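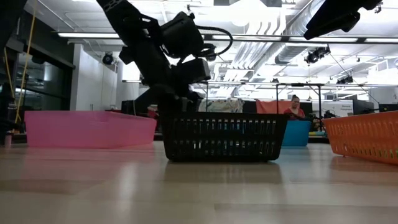 A robot arm reaches down toward a black slotted basket at a Mimenitz sorting table, between a pink bin and a blue one.

Mimenitz Publishes Setup and Care Procedure for Its Tabletop Sorting Cell

STANPORT, Sat 25 January - Mimenitz today released the full setup and maintenance procedure for the Traron sorting cell, the table-mounted robot station it builds for small-parts and mixed-goods handling. The procedure covers table preparation, container placement, cable routing, gripper care and the restart check. It replaces the short installation sheet that has shipped with the cell since its first deliveries.

The new document is 50 pages long and is free to current owners of the cell. It was written by the company's field service group from service records covering 230 visits to customer sites. Of those visits, 115 ended without a part being replaced. In most of these the service technician moved a container back to its mark, freed a cable or cleaned the gripper fingers, and the cell went back to work the same day.

"We were driving long distances to do jobs that an operator can do in a few minutes with the right page in hand," the company said in a statement. "The old sheet told people how to bolt the arm down and switch it on. It said very little about the second month."

Table and containers

The first section deals with the table. Mimenitz asks owners to level it before the arms are powered and to check the level again after the first week. A smooth top is recommended so that bins can be slid into position and wiped around easily. On a glossy top, overhead lights can show up as bright streaks, and the procedure explains how to check the cell's camera view for them and how to shift the lights or lower the exposure setting. The check should be repeated at night if the cell runs a late shift and there are windows nearby.

Container placement takes up most of the second section. The cell can work with solid-sided bins and with slotted baskets, and the two types may be used together. Each container gets its own color, and the color is entered in the cell's layout file along with the rim height. Owners who swap one container for another of the same color must still measure the rim. A thick, overhanging rim reduces the opening the gripper has to pass through, and the service records include several cases of fingers scraping on a basket that had replaced a thinner-walled one.

Containers that stand at an angle to the table edge are acceptable as long as the layout file says so. The procedure gives a method for setting the angle with a straightedge and two pieces of tape. Tape marks should be renewed when the corners begin to lift.

Arm and cable routing

Cable wear was the most common cause of an actual part replacement in the service records. The third section sets out how the external cable should leave the arm, where the clamps go and how much slack to leave in the loop. The loop has to be large enough for the wrist to turn through its full range without pulling, and small enough that it stays above the container rims when the arm reaches down.

Owners are asked to run the arm slowly through its lowest and farthest reach after any change to the clamps and to watch the loop the whole way. Hanging cords that belong to other equipment should be tied back outside the reach of the arm. The guard distance for people working near the table has not changed from the earlier sheet.

Gripper care

The gripper section has three schedules: daily, weekly and every 752 operating hours. The daily job is a wipe of both fingers with a dry cloth and a look at the tips. The weekly job adds a check of the mounting screws with the torque driver supplied in the tool roll. At 752 hours the finger pads are changed as a pair, even if only one looks worn, and the open and closed positions are taught again.

The pads are made by Fehr, which has supplied the gripper parts since the cell was introduced. Fehr has agreed to pack them in pairs from now on with the installation screws included. The part number stays the same. Single pads already in stock with customers can be used up, provided both sides are changed together.

Mimenitz advises against using solvent on the pads. Soap and water on a damp cloth is enough for most residue, and the pads should be left to dry before the cell is restarted.

Restart check

The last section is a one-page check to be done after any cleaning, move or repair. The operator clears loose items off the table between the containers, confirms that each container is on its mark, and starts the cell in slow mode. The arm then visits each container in turn and stops above the rim. If it stops off center, the operator corrects the container before changing anything in software. Only when every position is right does the operator release the cell to full speed.

The page is meant to be copied and kept at the table. A version with larger print is included for sites where the check is read from a wall or a stand.

Training and availability

The procedure is available now through the Mimenitz customer portal. Printed copies will be sent with every new cell and can be ordered for existing ones at the cost of shipping. Owners with an older controller should read the appendix first, as the menu names for slow mode and position teaching differ from those in the main text.

Half-day training sessions based on the procedure will be held at the company's Stanport workshop. Each session is limited to one group from one site, and participants will route a cable, change a pair of pads and complete the restart check on a working cell. Sites that cannot send operators to Stanport may ask for a session at their own location, to be combined with a scheduled service visit.

A revised edition is planned for November. Corrections and questions from owners can be submitted through the portal under the heading "Traron procedure" and should include the serial number of the cell and the page concerned.

About Mimenitz

Mimenitz designs and builds small robot cells for sorting, packing and kitting. Its workshop, service group and spare parts store are in Stanport.

Media contact: Mimenitz Press Office, Stanport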